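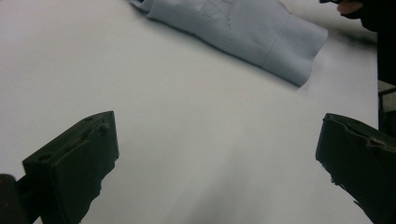
A comment under the previous report argued that no anime block is really "live" any more, that the whole night is a playlist someone pressed start on at teatime, and that a tour of a playout centre would therefore be a tour of a cupboard. The open day at Gindton on Nov 7, 2018 settled part of that.

Udden Playout runs the late animation block for Foltis, along with three daytime channels that were not part of the tour. The building is on the Gindton industrial estate, ten minutes on foot from the station. Visitors were taken round in two groups. I was in the second, which started late and lost most of the time set aside for questions.

The comment is correct as far as the playlist goes. The block is assembled in the afternoon and locked at 18:00. After that, changes need a second operator to confirm them. The night we were shown had 141 events in it, an event being anything with its own start time: programme part, advert, bumper, ratings card, trailer. Most fans only count the programme parts, and those are a small share of the list.

It is less correct about what happens after the lock. A dubbed episode can still arrive on the night it is due to go out. Delivery is supposed to be two days ahead, but the operators said the newer series often miss that. The file goes through an automatic check for loudness, flashing images and dropped audio channels, then an operator watches it through at normal speed. If it fails, a repeat of the same length is put in its place. Udden keeps 167 episodes on the local store for this purpose, all already cut to the block's break pattern. That explains why the same few older series keep turning up as stand-ins.

Break patterns took up more of the tour than I expected. Japanese episodes normally come with one marked break in the middle. The Foltis block uses three, so two more have to be found. They are chosen by hand, on a fade or a scene change where there is one. The preparation room does this on software from Ionescu, which also stores the break times so that a repeat does not have to be cut again. We were shown an episode with no suitable point in its second half. The operator placed the break on a shot of a door and moved on.

The machine room was seen through a window only. There are main and backup chains running the same list, with a manual changeover. The guide said the backup had been used on air 4 times since the block began, twice for planned work.

I asked about the bumpers, as the blog gets more post about those than about the shows. There are 602 in the library, including the retired ones. They are picked by rule, with no repeat inside one night and seasonal ones held back until their dates. Requests for the old black-and-white set should go to Foltis. Udden plays what it is sent.

Practical notes: the tour is free but needs booking, photography is not allowed past reception, and there are stairs to the preparation room with no lift. The next open day had no date when I left. The ratings round-up for November will follow as usual.

Shared 4 times | 11 comments

Related posts
Foltis block: November schedule changes
Break patterns compared, old and new
Why your recording starts two minutes early
Bumper list, updated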